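Home | Issues | Browse | About | Submit | Search

4. Rules for reporting simulated tabletop trials

4.1 Why a rule set at all

The first draft of the Natormont practice notes covered real arms only. Stop buttons, fencing, payload, who holds the key. Simulation got one line: "report the simulator used." That line did a lot of damage. Groups reading it took it as permission to report nothing else, and when we went back through the shared run archive in October we could not repeat most of what was in there. Of 2,447 archived runs, 996 had no record of the camera pose. 367 had no seed. A further 245 had a seed, but the seed was for the policy and the scene layout had been drawn from somewhere else.

None of this is bad faith. People are in a hurry, the sim is cheap, a run can always be done again. Except it can't, if the light has been moved in the meantime and the old value was never written down.

So this section sets out the rules we now use at Natormont and that the Steddale group has been testing alongside us. They apply to simulated arm work over a table or floor surface with small loose objects: board games, blocks, small parts sorting. They have not been tried on mobile bases or on soft objects and we make no claim there.

4.2 Words used

"Must" means the run is thrown out of the comparison if the rule is not met. "Should" means the run stays in and gets a flag. We tried a third level, "may," and dropped it. Reviewers read it as "should," authors read it as nothing.

"Scene" means everything the renderer loads, including surfaces that the arm never touches. "Layout" means the placement of the loose objects at time zero. "View" means one camera with a fixed or scripted pose. A run can have many views. The rules below are per view where it says so, otherwise per run.

4.3 Scene rules

Rule 1. The scene file must be stored whole, with textures. Not a link to a texture library. Two of the library links in the Flomeck set were dead inside a year and the replacement textures were a different brightness, enough to change the detector output.

Rule 2. The light must be recorded: type, position, strength, and whether shadows are on. Soft or hard shadow edges must be stated too. Turning shadows off for speed is allowed, but then it is a different condition and gets its own row in the results table. Do not average across the two.

Rule 3. The ground texture must be named and its scale given. A texture stretched to double size is a different surface as far as a learned detector is concerned. Several groups objected to this one as fussy. We kept it.

Rule 4. Randomized scenes should ship with the draw list, one line per run, and not just the ranges. Ranges tell a reader what could have happened. The draw list says what did.

4.4 Layout rules

Rule 5. Every loose object must have an entry, including objects outside the work area. This is the rule most often broken. In board game tasks, people log the board squares as a grid and stop. A piece standing off the board has no square so it drops out of the log, but it is still a thing the arm can hit, and still a thing the detector can fire on. Log it in world coordinates. Log everything in world coordinates, and add the square name as a second field if there is one.

Rule 6. The board pose must be logged seperately from the piece poses. If the board is rotated relative to the arm base, say by how much. Do not assume it is square to anything.

Rule 7. A layout should be checked for settling before time zero. Let the physics run until nothing moves, then start the clock. Pieces spawned a hair above the surface drop on the first step, and in the Tran trials that small drop was being counted as contact.

4.5 View rules

Most of the argument during drafting was over these. Some background first.

A run is normally scored from the simulator's own state. The sim knows where every piece is, so success is a lookup. Fine. But the policies being compared mostly work from images, and the state lookup says nothing on whether the image could have supported the choice the policy made. A policy that guesses well behind an occluder scores the same as one that looked first and moved after. On a real bench those two behave very differently and one of them breaks things.

Rule 8. Each view must be reported with pose, field of view and image size, and must be marked as either an input view (the policy sees it) or a record view (people see it, policy does not). Mixed use must be declared. We found runs where the figure in the paper was a record view and the text argued from it as though the policy had the same picture. Easy mistake. Bad one.

Rule 9. For each input view, the fraction of the work area hidden by the arm must be logged at every decision step. It is a cheap number to get, one extra mask render. Report the worst step as well as the mean. The mean hides the whole problem, as the arm is out of the way for most of a run and in the way exactly when it matters.

Rule 10. Shadow on the work area should be logged in the same way, as its own fraction. Do not add it to the occlusion number. A shaded square can still be read, by most detectors, most of the time. A covered one can't.

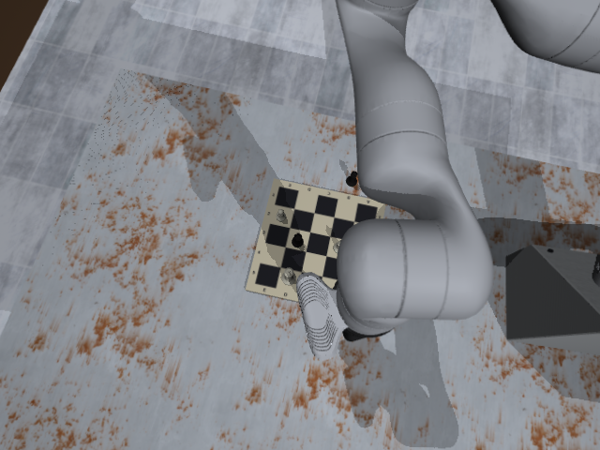 Figure 7. Steep overhead view, simulated arm over a chessboard. Used as the worked case for Rules 5, 9 and 10.

Occlusion is the rule where reviewers asked us for a worked case, so we wrote one up in full and the log template is built from it. The method is plain: render the board mask with the arm absent, render it again with the arm present, subtract. In Figure 7 the loss falls on the right and lower-right of the board, under the wrist joint and the gripper finger, so a single board-wide fraction would understate the trouble for any move on that side. The template therefore asks for the fraction by quarter of the board as well as in total. Shadow gets the same treatment and comes out differently, as it lies over the left half, where squares are darkened but still in view. The black piece on the floor past the board's upper-right corner is the Rule 5 case. It has no square name. Under the old logging habit it would have had no entry at all, with the arm working right beside it. And the ground under all this is mottled grey with rust-colored streaks, which goes in the Rule 3 field by texture name and scale. A reader who swaps in a plain floor has changed the test.

Rule 11. Where an input view loses more of the work area than the limit set in the task sheet, the run must be marked "view limited" at that step. It is still scored. The mark goes in the results table next to the score, not in an appendix. Authors can argue in the text for why the limit was too tight, and a few have, with good reason.

Rule 12. A second view should be added before the limit is raised. Raising the limit is the easy fix and we understand the appeal.

4.6 Figures in papers

A still from a run is evidence of one step. The caption must say it is simulated. It must give the run number and step in the data release, and whether the view is input or record. Text that argues from a still should stick to what is in the still, and go to the log for anything on motion, contact or outcome. We had to rewrite two paragraphs of our own earlier report on this count. Stills should not be relit or recolored for print; if the print is too dark, put a brighter copy in the release and leave the printed one as it came out.

4.7 Cost of following the rules

Less than feared. The mask renders for Rule 9 are the main expense and they can be done after the fact from stored states, overnight, as long as Rule 1 was met. Storage is the other cost. Whole scene files with textures are large. Steddale keeps one copy per scene version and a hash in each run record, and this is now what we recomend for anyone with more than a handful of runs.

The time cost falls on whoever sets up the first run. After that the log template fills most of the fields from the scene file. Fields that still need typing by hand: light notes, view type, texture scale where the loader does not expose it. We are aware that hand typed fields are where errors get in, and the checker script flags blanks but can't flag a wrong value.

4.8 Open points

Transparent and mirror-like objects. Rule 9 treats a pixel as hidden or not hidden and a glass piece is neither. No rule yet.

Self-view. Some policies do better with the gripper in view, since they use it to line up. A low occlusion number is then not simply good. We log it and leave the reading to the authors for now.

Moving cameras. On a wrist camera the hidden fraction swings so quickly that the worst-step figure is nearly always total, and so carries no information. Flomeck has proposed a time-weighted version. It is being tried on their set and will go into the next revision if it holds up.

Limits across labs. The Rule 11 limit is set per task sheet, and task sheets differ. Until there is a shared sheet, "view limited" counts from two labs should not be put in the same column.

Comments on this section were closed on Mon 17 November and the changes that came out of them are already in the text above, apart from the wording of Rule 4, where we are still waiting on the Tran logs.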